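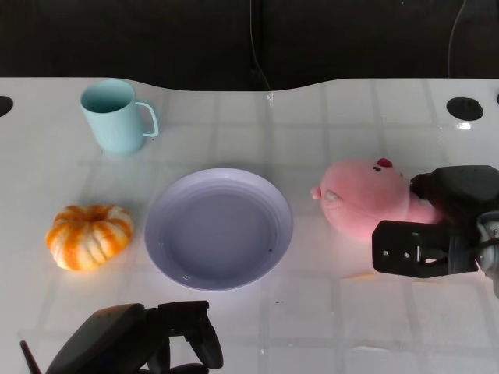
Según Vomano, la célula se calibra sola y no hay que tocarla en todo el año. Eso nos lo escribió un lector, Ploria nos lo repitió por teléfono casi con las mismas palabras, y de ahí salió esta página de preguntas frecuentes. Nosotros llevamos 18 meses manteniendo una célula de dos brazos sobre mesa blanca y no hemos visto todavía nada que se calibre solo.

Preguntas frecuentes sobre la puesta a punto y el mantenimiento de la célula de dos brazos

¿Es verdad que no necesita calibración periódica?
No en nuestra experiencia. La rutina automática corrige la posición de cada brazo respecto a su propia base, y lo hace bastante bien. La relación entre un brazo y el otro la da por buena. Si alguien se apoya en la mesa o se desmonta una base para limpiar, esa relación cambia y el programa no se entera. Repetimos la calibración cruzada cada 40 horas de trabajo y después de cualquier desmontaje.

¿Cuánto se tarda?
El manual promete 2 minutos. Con la célula fría y una persona que ya lo ha hecho antes, nosotros tardamos 44. La primera vez, reserve la mañana entera.

¿Qué objetos conviene usar para comprobar las pinzas?
Cosas corrientes y distintas entre sí. Una taza con asa, un plato, una calabaza pequeña y un peluche dan más información que el juego de cubos de la maleta de accesorios. Los cubos los coge cualquier pinza, incluso una mal ajustada. El plato obliga a acercarse muy bajo al tablero, y el peluche enseña enseguida si el cierre va pasado de fuerza. La calabaza es la que más tarda en salir bien, por las costillas.

¿La fuerza de cierre de fábrica sirve?
Para los cubos, sí. Para un peluche aprieta demasiado y para una taza lisa no estamos convencidos. El ajuste «adaptativo» del menú parece ser un único valor intermedio con otro nombre; si alguien de Vomano quiere desmentirlo, publicaremos la respuesta. Mientras tanto, bájelo y suba poco a poco hasta que el objeto no resbale al levantarlo.

¿Hay que cambiar los dedos de la pinza cuando se rozan?
Por roces superficiales, no. De Graaf recomienda sustituirlos a los seis meses, y De Graaf vende los dedos. Pase la uña por la cara de contacto: si nota escalón, cámbielos; si solo se ve la marca, siga trabajando. Cambie siempre los dos dedos de la misma pinza a la vez.

Los tornillos de la placa se aflojan. ¿Es normal?
Es frecuente, que no es lo mismo. Son pequeños y reciben toda la vibración del cierre. Revíselos cada lunes con el brazo sin tensión y con destornillador manual. Una gota de fijador de resistencia media basta. Con el fuerte acabamos taladrando una cabeza, así que no lo use aunque el instalador insista.

¿Afectan los reflejos del tablero a las cámaras?
Sí, y mucho más de lo que reconoce la ficha técnica. Un tablero blanco y brillante devuelve la luz del techo, y la zona quemada se mueve según la hora. Sevside ofrece un filtro de software para esto. Lo probamos en julio y no notamos diferencia. Bajar la luminaria y ponerle un difusor dio mejor resultado y costó bastante menos. Un tablero mate sería lo razonable - lo hemos pedido dos veces.

¿Cómo se limpia la mesa?
Paño de microfibra apenas humedecido y nada de abrasivos. Pare la célula y espere a que los dos brazos estén en reposo. Las motas oscuras pequeñas conviene quitarlas antes de calibrar: en la nuestra, el sistema tomó una por marca de referencia y perdimos una tarde buscando el fallo donde no estaba.

¿Dónde debe ir el cableado?
Con holgura suficiente para el giro completo de la muñeca y sin que roce la articulación. Mueva el brazo a mano hasta los extremos, sin corriente, y mire el cable en cada uno. Las bridas que vienen puestas de origen quedan demasiado tirantes para nuestro gusto. Las cambiamos por velcro.

¿Pueden chocar los dos brazos entre sí?
Pueden. La zona de exclusión viene desactivada en la configuración inicial, detalle que aparece en un anexo. Actívela antes de mover nada y compruébela a velocidad mínima, con la mano en la parada de emergencia.

¿Merece la pena el contrato de mantenimiento?
Depende de si tiene a alguien que sepa usar una llave dinamométrica. Incluye dos visitas, y en la última el técnico pasó la misma rutina automática que lanza cualquiera desde el menú. Pida por escrito qué se comprueba en cada visita y si la calibración cruzada entra en el precio. A nosotros nos contestaron que «se valorará».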